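3.2 Seasonal movement in edge-glued maple panels

The second part of the study looked at how hard maple panels change in width when they are kept in ordinary rooms. Earlier work in our group (Seo and Bramwell) used small samples in a climate chamber. Such samples are easy to control, but they contain no glue joints and their ends dry much faster than those of a full panel. For this reason we chose panels of 400 mm width, glued from several planks and finished with one coat of oil on all faces.

The panels were made in the Hartley workshop and then divided between two houses. The house in Nukthorpe has central heating and is dry in winter. The house in Dresuddale is heated by a stove in one room only, and the air there stays more humid. Each panel was stored flat on two battens, so that air could reach both faces. Width was measured across the grain at three fixed marks, and the mean of the three was written down. Fig. 4 shows a maple board with its joints running across the view.

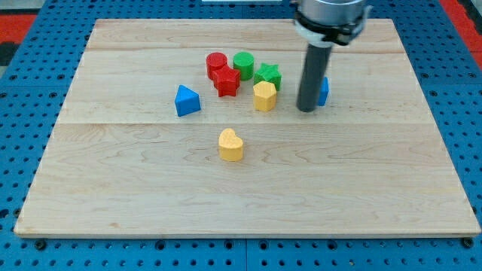
Fig. 4. Maple board made of joined planks.

Why do joined panels still move if the glue is strong? The glue only holds the edges of the planks together, and each plank continues to take up and give off moisture across its own width.

The readings began in November, when the heating in Nukthorpe had already been on for 28 days. We consider this a weakness of the study, as a part of the shrinkage had probably taken place before the first reading. In Dresuddale the change was slower and followed the outdoor humidity with a delay of about 10 days. The panels which had more flat-sawn planks moved more than the others in both houses. This agrees with the common advice to choose quarter-sawn stock for table tops.

No joint opened during the period of measurement. Two of the Nukthorpe panels became slightly cupped, and they were flat again when the heating was turned off in spring. For wider panels, such as a table top of 900 mm, the movement should be larger in proportion, and the fixing holes in the frame must be made long enough to allow it. We did not test panels of this width.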